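Radinik's new podcast app has been on my phone since June, and I am still waiting for the part where it gets better than the old one.

The launch post promised "smarter downloads." What I got was 16 episodes of shows I'd unfollowed, and a queue that reshuffles itself whenever the train goes into a tunnel. Sync with the tablet is supposed to be instant. I gave it a whole lunch break and it still had me at the start of an interview I'd finished.

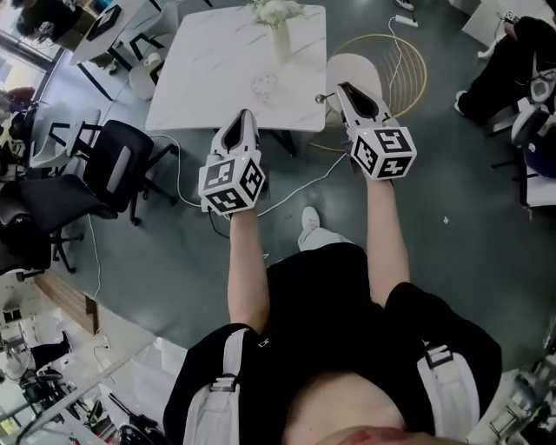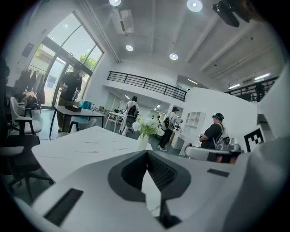
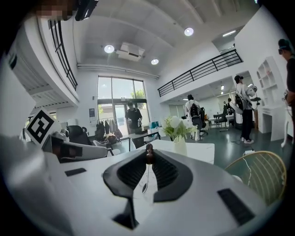

Then there's the price. The free tier caps you at 200 saved episodes, and the paid one lifts that to 300. Who is that for? Pullora has no cap that I've managed to hit, and its sleep timer works.

The store page shows 2,627 ratings, most of them glowing. I read a couple of screens' worth and plenty seem to be about the icon. It's a nice icon.

Search is quick, I'll give them that, and the speed control finally remembers each show separately. If you only follow a handful of podcasts you may never run into the rest. I've moved my subscriptions back to Pullora and left Radinik installed until the next update.

Benedek Bozsik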